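Wrist view drifts when I teleoperate the arm in simulation. Bad demos or bad habit?

Asked by Keyvan Taheri, 6 Feb 2021

I'm recording demonstrations for a simulated arm, driving it by remote control with a handheld controller. The plan is to train a small policy on the wrist camera only. I started in December and have 40 demos so far, all by me.

The task is simple: bring the gripper down over the table, stop, close, lift. Each demo ends up a bit different because I have no feel for height. The screen shows me the wrist view and I go by that. The table is a plain pale surface with a few thin marks on it, so the best cue I have is the arm's own shadow.

Two views from the same session:
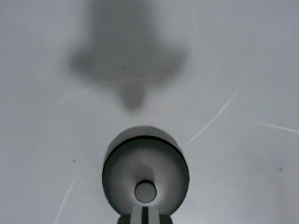
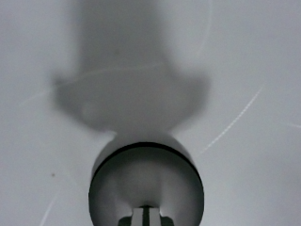
When I get unsure I stop and hover, sometimes for 5 seconds or more, then go down in small jerks. My logger is the one from the Grelluswood scripts and it saves every step, including the ones where I'm not moving the controller at all.

The trained policy goes toward the right spot and then just hangs there. It never comes down. I've trained it twice with different seeds and got the same thing both times.

Should I throw the demos out and start over, or is there a way to clean them up? Also, does it matter that I only look at the wrist view while driving? A guy at Wonside told me to use a side view, but the policy won't have one.

2 answers

Answered by Manouchehr Golestani

It's the pauses. If a large share of your steps say "do nothing" at hover height, the policy learns to do nothing at hover height. I had this with a set of demos that came to 1,269 steps after cleaning and over 4,000 before.

Don't delete anything yet. Make a copy and do this:

1. For each step, work out how far the gripper moved since the last step you kept.
2. Drop the step if it moved less than a small threshold AND the open/close command didn't change. Keep every step where the fingers are opening or closing, even if the arm is still.
3. Recompute the actions from the kept steps. If you store position changes and skip this part, the numbers will be wrong.
4. Replay a few cleaned demos in the simulator from their start states. If a replay no longer finishes the task, the threshold is too high.

Then retrain and see if it comes down.

On the side view, be careful. If you drive from a view the policy can't see, you'll make decisions from information it doesn't have. I would use the side view for practice until your hand knows the height, then record from the wrist view alone. You can also slow the controller's up/down axis so you don't need the jerks.

If the shadow is your height cue, keep the light fixed while you record. Move the light later if you want variety, but expect to need more demos.

Comment from Keyvan Taheri: Step 3 was what I missed when I tried trimming before. Replays work now. Training tonight.

Answered by fletholm_user

just record more demos. mine had the same issue and it went away when i had more. also check your gripper command isn't inverted

Comment from Manouchehr Golestani: More demos with the same pauses in them will probably give you the same hover. The gripper sign is worth a check though.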